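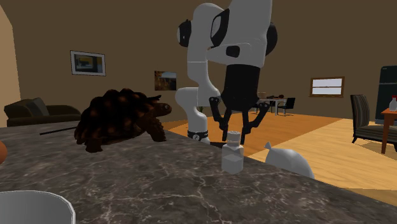
I have had my shares since the float and I still can't work out why my dividend turned up as more shares and no money, one holder wrote to us after the August payment, and could you please put the rules somewhere I can find them. We have had similar letters from other holders, so the questions we get most often are set out on this page with our answers.

Zusalholm Dividend Reinvestment Plan: Frequently Asked Questions
Last updated Feb 6, 2019

What is the plan?
The plan lets you take your Zusalholm dividends as new shares instead of cash. You pay no brokerage on shares issued under it. Joining is optional and you can leave when you like, as long as your notice reaches the registry in time for the next dividend.

Why did I get shares when I wanted cash?
In most cases the holder ticked full participation on the form that came with the original share offer. That choice stays in place until you change it. If you have no record of ticking the box, ask the registry, Plornotska Share Services, for a copy of your instruction. There is no charge for this. Shares that have already been issued can't be cancelled and turned back into a cash dividend, but you can sell them through a broker like any others.

Who can join?
Any holder with a registered address in Australia or New Zealand. Holders elsewhere are paid in cash. If you move overseas while you are in the plan, tell the registry. Your participation will be suspended from the next record date and started again if you move back and ask for it.

Is there a minimum holding?
No. With a very small holding, though, one dividend may not be enough to buy a whole share. The amount is then carried forward (see "What happens to the leftover money?").

Can I put only part of my holding in?
Yes. You can nominate a number of shares or choose full participation. If you own 800 shares and nominate half of them, the dividend on that half is reinvested and the dividend on the rest goes to your bank account. Shares you receive under the plan are added to your holding, but under partial participation they do not increase the number you nominated. Under full participation they do.

How is the price set?
We take the average market price of Zusalholm shares, weighted by volume, over the 15 trading days starting on the second trading day after the record date. The directors may then apply a discount. The current discount is 3 per cent. It can be changed or removed for any dividend and we announce it when the dividend is declared.

Trades made outside normal market hours and large negotiated crossings are left out of the average.

Can I find out the price before I decide?
No. Elections close before the pricing period starts. The final price is announced to the market when the period ends and is printed on your statement.

What happens to the leftover money?
The number of shares is rounded down to a whole share. Whatever is left is held in your plan account, without interest, and added to your next dividend. If you leave the plan, the balance is paid to you with your next cash dividend. Balances too small to cover the cost of payment used to be given to charity. This stopped after the Skornwood merger and all balances are now paid out.

I used to hold Skornwood shares. Did my old election carry over?
No. Skornwood ran its own plan under different rules and those elections ended when the merger took effect. Former Skornwood holders were sent a new form. If you did not send it back, you are being paid in cash. We know many of these forms went to old addresses. When we last checked, 419 former Skornwood accounts had mail marked as returned, and dividends on those accounts are being held until the address is corrected.

Do the new shares rank the same as my old ones?
Yes. They are ordinary shares with the same voting rights, and they qualify for the next dividend declared after they are issued.

Do I pay tax on a dividend I never received in cash?
Generally, yes. For Australian residents, a reinvested dividend is usually treated as income in the same way as a cash one, and any franking credits still apply. The amount reinvested usually becomes the cost of the new shares when you come to sell them. Each issue is a separate parcel with its own date and cost, so keep every statement. Your situation may be different and we can't give tax advice. Please speak to your accountant or a registered tax agent.

How do I join, change or leave?
Log in to the Plornotska website and choose "Payments and Plans", or ask for a paper form. Your instruction must be received by 5 pm Sydney time on the business day after the record date. Anything received later is applied to the following dividend. Posted forms count from the day they arrive, whatever the postmark says.

For joint holdings, all holders must sign a paper form. For a company holding, see the signing notes on the back.

I sold all my shares. Do I need to do anything?
If you sold before the shares went ex-dividend, no. Your participation ends when your holding reaches zero. If you sold after that date you are still entitled to the dividend, and it will be paid in cash. Check that the registry has your bank details. If you buy back in later you will need to make a new election.

When will I get my statement?
Statements go out on the payment date, by email or post depending on what you have chosen. Posted statements to regional areas can take a week or more. Replacement statements can be downloaded from the registry website.

Is the plan underwritten?
Sometimes. The interim dividend was partly underwritten by Østergaard, which agreed to take up shares to cover part of what holders did not reinvest. Underwriting makes no difference to the price you pay or the number of shares you receive.

Can the company stop the plan?
Yes. The directors can change, suspend or end it by notice to the market. If it is suspended, dividends are paid in cash and your election is kept on file. It applies again if the plan resumes.

Where can I read the full rules?
The plan rules are in the Investor section under "Policies and Documents". If anything on this page differs from the rules, the rules apply.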